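Back to 1569, Supposedly

My aunt called in December to tell me we go back to 1569. She meant the family. She had it from a cousin's husband, who had it from Grarnard, the family tree site with the little leaf that wiggles when it thinks it has found you a relative. She wanted to know if I was excited.

I said I'd take a look. She heard that as a no, and she has known me a long time.

I should say up front that I like this stuff. I've spent more evenings than I'd care to add up squinting at census pages, and I pay for a subscription I complain about. So this isn't one of those posts where a person who has never opened a parish register makes fun of people who do. I just don't believe most of what's on these trees, and I've reached the age where I say so at the dinner table.

What she sent me was a printout, taped together at the edges. At the bottom, me and my sister. Going up, our parents, our grandparents, the great-grandparents I have photos of, and then a long skinny ladder of men named John and William, with a wife here and there who had a first name and a question mark. At the very top was a John of Drukdale, born 1569.

Drukdale does exist, or did. It's a handful of farms and a church, and my great-great-grandmother mentions it in a letter, spelled two different ways on the same page. That's the part that made my aunt so sure. The name of the place matched. And I understand why that feels like proof, because it felt like proof to me for most of an afternoon.
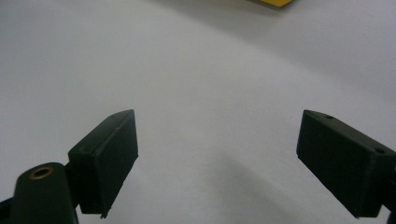
Then I went up the ladder one rung at a time, and I got as far as the sixth before it broke.

The sixth rung is a William who marries at Drukdale, and his father is given as another William, baptized in the same church. Fine so far. But if you add up the years, the son was born when the father was eleven. There's a note attached by some other user that says "dates approximate." The dates were not approximate. They were copied straight from the register, and they belonged to two different families with the same last name who went to the same church. Which is what you'd expect in a place with a handful of farms. Everybody was named William. They had maybe five first names between them and they used them in rotation.

Above that rung, every single person belongs to somebody else's family. Possibly a very nice one.

I wrote to the person who had attached the note. No answer. I then looked at how many other trees on Grarnard had the same eleven-year-old father in them, and there were 549. I clicked through a fair number before my eyes gave out, and I didn't find one with a source that wasn't another tree. They all cite each other. One person guessed, years ago, and hit save, and the site offered the guess to the next person as a hint, and that person clicked yes because the leaf was wiggling. Now it has 549 witnesses.

This is what bothers me, more than my aunt's printout. The site counts that up and shows it to you as if it were a good sign. "This fact appears in 549 family trees." It sounds like a jury. It's closer to a chain letter.

I brought all this to Randa Yammine, who I know from the library and who has been at this a lot longer than I have. Her side of it is harder than mine. A good part of her family's records were in a building that isn't standing anymore, and the ones that survive are in handwriting she had to teach herself to read. She has gotten back to a great-grandfather and that's where it stops. She knows his name, the name of his village and what he owed a man for a mule. She's perfectly cheerful about it. When I showed her my ladder to 1569 she ran her finger up it and asked which of these people I knew anything about. I knew something about four of them.

That question has stuck with me in a way I find annoying.

Because what did I want from John of Drukdale? Say the line had held. Say every William was the right William. I'd have a name and a year, and I couldn't tell you whether he was tall, or mean, or good with animals. I'd have shared a sliver of a sliver of whatever it is we pass down, along with half the county. The year does all the work. People say 1569 in a certain tone. My aunt says it as if it were an address in a better neighborhood.
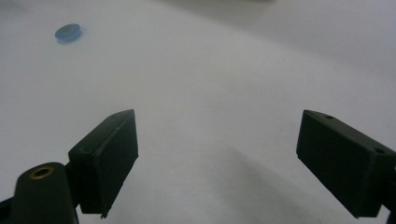

A small blue disc on a white surface.

Now, the software people will tell you they've fixed this. I tried Kundness for a month, on the free trial, since it was being pushed at me every time I opened my email. Kundness gives each link in your tree a confidence score. I was ready to like that. A number that says how shaky a thing is would be a real improvement on a leaf.

So I loaded in the ladder, eleven-year-old and all, to see what it would do. It gave that link a "strong" rating. I wrote to support and got a friendly reply explaining that the score takes several signals into account, including agreement with other published trees. So we're back to the chain letter, with a green bar next to it.

It did flag one thing, I'll give it that. It flagged my own mother, for having two different middle names on two different documents. She does have two different middle names on two different documents. She picked the second one herself in high school and nobody stopped her. I marked it as correct and the software asked if I was sure.

I had better luck with a human being. Bartosz Nowakowski runs a small lookup service, mostly church and land records, and he charges by the hour and tells you before he starts that you might be paying him to find nothing. I can't tell you how much I trusted him after that sentence. I sent him the rung that broke and asked if there was any way to sort out one William from the other.

He came back after 22 days with three pages and a bill. He'd found a land transfer that put one of the Williams in a different parish altogether at the time he was supposed to be getting married at Drukdale. So that one was out. He had a candidate for the right one, and he laid out why, and then he laid out why he might be wrong, and the second list was longer. At the end he wrote that he would call it possible and wouldn't go past that word.

I've read a lot of stuff online about my own family and that's the only page I'd put money on.

My aunt didn't care for it. She said she'd been told 1569 and now she was being told "possible," and what was she supposed to do with possible? She had already told her walking group. I said she could tell them we were pretty solid back to the letter writer, and that the letter writer was more interesting than John anyway. She had opinions. She once threw a minister out of her kitchen over a ham. It's in the letters, and it's in the minister's letters too, and the two accounts don't agree on who started it. To me that's worth any number of Johns.

She was quiet for a bit, and then she asked about the Tolentino side.

I'd been hoping she wouldn't. The Tolentinos are my grandfather's people, on his mother's side, and the family story is that they came from money and lost it. Every family I've ever met came from money and lost it. I have yet to run into one that came from nothing and stayed there, which, if you look at how most people lived, should be nearly all of us. There's also supposed to be a crest. There's a guy with a website who'll sell you one on a mug for your last name, whatever it is, and I'm told they come out nice.

What I've got on the Tolentinos is a ship's list, a marriage, and 8 postcards in a cookie tin. The ship's list says laborer. The postcards are mostly about the weather and somebody's bad tooth. I don't see any money in there. But the ship's list also gets his age wrong by four years and has him down as married when he wasn't, so I can't lean on it too hard just because it happens to say what I figured it would say. That's the trap, for people like me. I'm as easy to fool as my aunt. I just like a different kind of story, the kind where everyone was broke.

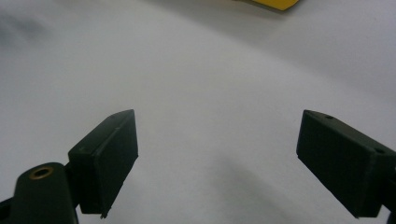

I've been trying to work out some rules for myself, and so far I haven't kept any of them for longer than a couple of weeks. The main one is that I don't add a person until I've seen a record with my own eyes, or at least a picture of the record, and I write down where I saw it. It sounds like nothing. It cut my tree down by more than half. I took off a whole branch I'd been fond of, some people up north with a mill, because when I went looking for why I thought they were mine, all I could find was a message from a stranger who had since closed her account.

I also stopped clicking on hints late at night. Around eleven o'clock everything looks like a match.

And I've started writing the word "maybe" on the tree itself, right next to the name, where a person can't miss it. Grarnard doesn't have a place for that. You can put it in the last name box, so there's now a William Maybe on there, which I'm aware is going to cause trouble. Somebody will copy him. Ten years from now there'll be Maybes all over the place, with a crest.

Meanwhile my aunt has kept the printout. She took it to be framed, eleven-year-old father and all, and the last I heard she was choosing between two kinds of matting. I offered to write a small note for the back. She said I could if I used pencil.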